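Ticket 363 - Clirnska grasp planner, trial license
Subject: Picks near the wall abort with "approach blocked"
Opened by: Mandla Mofokeng
Status: Open, waiting on customer
Product: Clirnska picking kit, 50-day trial

Hi Zendthorpe folks,

First off, I like the kit a lot so far! Setup took me one afternoon, the calibration wizard did its thing without a fight, and picks from the middle of the bin have been really nice to watch. We're deciding in February whether to buy it, so I'd love to get this one sorted before then.

So the trouble. Anything lying near a side wall gets skipped. The planner finds the object fine, draws a perfectly good grasp on it, the arm starts down and then stops a bit above the floor and throws "approach blocked, code 22". Then it backs out and picks something else, and when only wall items are left it just keeps going around in a circle until I hit stop.

What I've tried:

Restarted the planner and the arm controller, in that order and then the other order. No change.

Redid the hand-eye calibration. The residual came out a little better than before, and the code 22s kept coming.

Turned the approach speed way down, in case it was a force thing. It stops in the same spot, only slower.

Swapped the items. Soft things, hard things, small toys, doesn't matter. It's where they are that matters and not what they are.

Loaded the older profile (Ra, the one that shipped on the stick). That one goes for the wall items happily but it grabs them so badly I'd call it worse.

Ran a batch of 59 picks overnight with logging on. Log is attached. Every abort in it is a wall item, and I couldn't find a single one from the middle.

One thing I noticed while reading the log - the bin model is listed as "Trokside flat, straight walls". Our walls slope in toward the floor. I went looking for a sloped option in the setup menu and there's a drop-down for it, but it's grayed out for me. Is that a trial license thing or did I miss a step? If the planner thinks the walls go straight down, I'd expect it to be too brave and not too shy, so maybe I'm barking up the wrong tree (wouldn't be the first time this week).

Also, and this may be nothing, the gripper outline in the 3D view looks skinnier than what we have on the arm. Ours has brackets and fittings sticking out, and I don't remember the wizard ever asking about them. Is there a place to type in a bigger envelope?

The bin itself is clamped down at the top corners so I don't think it's wandering. The arm is a KUKA and it comes in from the right side of the bin, if that changes anything on your end.
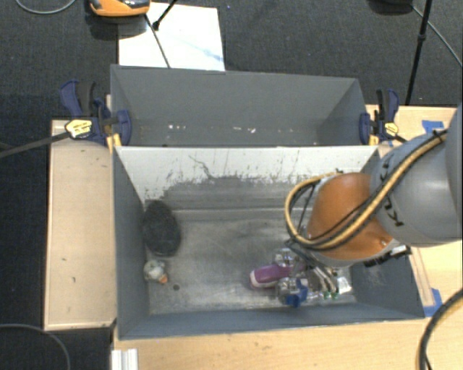

Gopinath Raju, December 15, 2018: Thanks Mandla, the log helps a lot. The grayed-out drop-down is our fault. It stays locked until a wall angle has been saved, and the trial wizard skips that page. Go to Setup, Bin, Advanced, type in the angle for each side wall and save, and the sloped model should open up. Please do that before you touch the gripper envelope, so we only change one thing at a time. Code 22 comes from the clearance check, and with the wrong wall model it compares the depth data to a wall it can't find and plays it safe.

Mandla Mofokeng: Found the page, thank you! I would never have looked under Advanced. I'll measure the walls properly and run the same batch again with logging on. Can you leave the ticket open until I've sent you the new log? And I'd still like to know where the gripper envelope lives, for after.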